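Review: Used Xeon E5-1630 v3 from Zovik
Posted 2019-08-28 by Savvas Mavromatis

I bought this chip to get an old workstation going again. The board came out of an office clearance in Weluvville and had no processor with it. Zovik had the E5-1630 v3 listed as a tested pull for 48 dollars, and Gillel wanted more for the same part, so the choice was easy.

Packaging
The chip came in a plastic clamshell inside a padded mailer. No bent corners and no old paste left on the lid. The seller's sticker was on the clamshell and not on the metal, which I prefer.

Markings
Check these before you install anything, as the cooler covers them afterward. Mine matched the listing: E5-1630V3, SR20L, 3.70GHZ. If the code on the lid is different from what you ordered, send it back before any paste goes on.

Fitting
The load plate has to be all the way up before the chip goes near the socket. The contacts are fine gold pins and they bend easily – lower the chip straight down and don't slide it. I left the memory out until the processor was in, and that gave me more room on both sides of the socket.

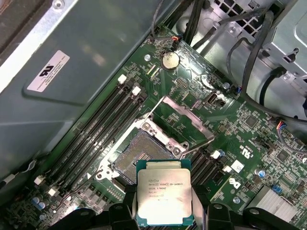
In use
The board found the chip on first boot with no BIOS update. I ran a stress test for 100 minutes and had no errors or shutdowns. Four cores is not many now, but the clock speed is good and older drafting software feels quick on it. Fan noise with my Vasilakis tower cooler is low at idle and noticeable under full load.

What I didn't like
Shipping was slow, and the invoice had the wrong part number. Zovik corrected it by email. The warranty is short and only runs to December.

Verdict
Four out of five. Good value if you already own the board – I would not build a new system for it.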